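打印本页　|　通过电子邮件发送

第三章　作品装裱、入册与展出前准备

3.1　适用范围

本章适用于使用 Girkano 展陈管理系统登记的摄影作品，包括单幅输出、系列输出及以卷筒形式交付的大幅输出。操作人员应在完成第二章所述的账户设置与打印机校准之后，再执行本章步骤。绘画、版画及立体作品不在本章范围之内，相关要求见附录乙。

本章所称“作品”，指经作者签字确认的最终输出件；“试样”指用于校色或比对纸张的输出件。试样不得进入展出流程，亦不得与作品混放。

3.2　开始之前

1. 确认工作区已清洁，台面无纸屑、胶渍及金属碎屑。
2. 确认室内温湿度已稳定。温湿度明显波动时，应推迟开封。
3. 佩戴无粉手套。手套一经接触胶带、清洁剂或面部，应立即更换。
4. 准备软铅笔、无酸衬纸、钢尺及登记表。工作区内不得使用墨水笔和记号笔。
5. 登录系统，打开“作品入册”页面，核对展览名称与展厅编号。

注意：饮料、食品及喷雾类产品不得带入工作区。

3.3　开封与清点

1. 将包装平放于台面，标签朝上。核对标签上的作品编号与登记表是否一致。
2. 如编号不一致，停止操作，将包装原样放回待查架，并通知登记员。不得自行更改标签。
3. 从封口一侧缓慢打开包装，避免封口边缘刮擦画面。
4. 双手托住作品对角，连同衬纸一并取出。不得捏持单角提起作品。
5. 将随附的作者说明、版数证明及授权书另行放置，待入册时扫描。 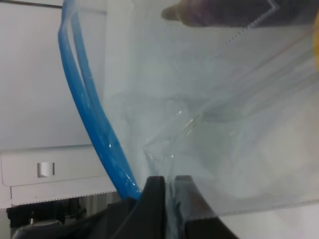 6. 空包装应保留至撤展。作品退还作者时，原则上使用原包装；原包装破损的，应在登记表备注栏注明，并更换同等规格的包装。
7. 卷筒交付的作品取出后，应面朝上平放，覆以衬纸，以平整的压板静置，待其自然展平。不得反向卷曲以加速展平。

警告：光泽类相纸的表面涂层在弯折后会产生不可修复的折痕。展平过程中如遇阻力，应立即停止。

3.4　状况检查

每件作品在装裱前须接受一次状况检查，并由 2 名操作人员签字。检查人与签字复核人不得为同一人。

1. 将检查灯调至侧光位置，自左至右检查画面有无划痕、压痕及指印。
2. 将检查灯调至正面位置，检查有无色斑、条纹及局部偏色。
3. 翻转作品，检查背面有无铅笔透印、胶痕及受潮痕迹。
4. 量取画心及纸张外缘尺寸，以毫米为单位填入登记表。
5. 在系统中选择状况等级。等级分为“完好”“轻微”“需处理”3 级。

选择“轻微”时，须附文字说明，写明瑕疵位置及大小。选择“需处理”时，系统将自动锁定该作品，直至作者或其代理人书面答复。锁定期间不得装裱。

注：纸张本身的纤维、手工纸的毛边以及作者有意保留的片边，均不视为瑕疵。如无法判断，应查阅作者说明；作者说明未涉及的，由展览负责人联系作者确认。

3.5　装裱

3.5.1　卡纸开窗

1. 根据登记表所列画心尺寸，在系统中生成开窗图。四边默认覆盖画心 3 毫米。
2. 作者要求露出签名或版数的，应选择“外露式”开窗，并手动输入下方留白。
3. 裁切前，以废卡纸试裁一次，检查四角有无过切。
4. 裁切完成后，以骨刀轻压开窗内缘，除去毛刺。
5. 在卡纸背面左下角用铅笔写明作品编号。

3.5.2　固定

1. 将作品置于背板上，合上开窗卡纸，调整位置至四边均匀。
2. 在画心以外放置衬纸，衬纸上放置软垫压重，防止作品移位。
3. 揭开卡纸，在作品上缘背面粘贴和纸铰链。铰链数量依作品宽度确定，参见附录甲。
4. 待糨糊完全干燥后，移除压重。
5. 再次合上卡纸，确认位置未发生变化。

注意：不得使用双面胶、喷胶或热熔胶固定作品。作者书面要求满版裱贴的，应交由 Altby 装裱工坊处理，本工作区不予承接。

3.5.3　入框

1. 以除静电刷清洁面板内侧。使用亚克力面板时，撕除保护膜后应静置，再行入框。
2. 依次放入隔条、卡纸组件及背板。采用隔条的目的在于使画面不与面板接触。
3. 自正面检查有无灰尘或纤维。如有，应取出组件重新清洁，不得以敲击方式使其移位。
4. 以框背压片固定，并以封边胶带密封背板四周。
5. 粘贴作品标签及方向标识。

3.6　系统入册

1. 在“作品入册”页面选择“新增”，扫描标签。
2. 填写作者姓名、作品名称、拍摄年份、输出年份、纸张类型及版数。作品名称应与作者签署文件完全一致，包括标点与大小写。
3. 上传作品图像文件。文件应采用内嵌色彩配置文件的格式；未内嵌的，系统将提示补充。
4. 上传授权书扫描件，并勾选授权用途：展出、画册、网络宣传。未勾选的用途，系统将在相应模块中屏蔽该作品。
5. 选择“保存并锁定”。

锁定后的条目仅可由登记员修改。本系统单个展览最多可登记 536 件作品；超出上限的，应按展厅拆分为多个子展览。

如保存时出现错误代码 111，表示作品编号重复。请先检索该编号，确认是否为同一作品的不同版数；如属不同版数，应在编号后添加版数后缀，再行保存。

3.7　展墙校验与灯光设置

作品上墙前，应在展墙空白位置进行一次照度与色温校验。Kurnow 展厅与 Pană 展厅的灯轨型号不同，预设值不可互用。

1. 开启展厅全部展示灯，关闭工作照明及清洁照明，等待光源稳定。
2. 将照度计置于画面中心的预定高度，读取数值并录入系统。
3. 沿预定画面四角分别读数。四角与中心差异过大时，应调整灯头角度，不得以增加灯具数量的方式补偿。
4. 检查墙面有无色偏、反光及相邻灯具造成的叠影。
5. 将校验结果保存为该展位的预设值。

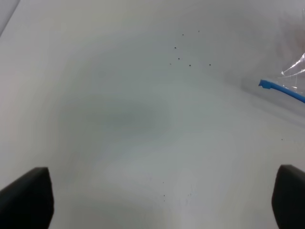 图 3-2　浅色表面上的明暗不均

如校验结果不符合要求，应依次排查下列原因：灯头未锁紧；滤色片安装方向有误；相邻展位的灯具未关闭；窗帘或遮光板未完全闭合。排查完毕后，应自第 1 步起重新校验，不得仅就不合格的点位补测。

注意：黑白作品对色温差异尤为敏感。同一系列的黑白作品应使用同一批次光源。

3.8　责任与联系方式

入册及登记事宜由登记员 Freya Hulme 负责；装裱技术事宜由 Jordan Dawber 负责；灯光及展墙事宜由 Majdi Aoun 负责。涉及作者授权的争议，应以书面形式提交展览负责人 Mieczysław Kołodziej，答复之前不得展出相关作品。

本章修订日期：2018-10-02。此前版本自本版发布起停止使用，各工作区应将旧版纸质手册交回登记处。

打印本页　|　通过电子邮件发送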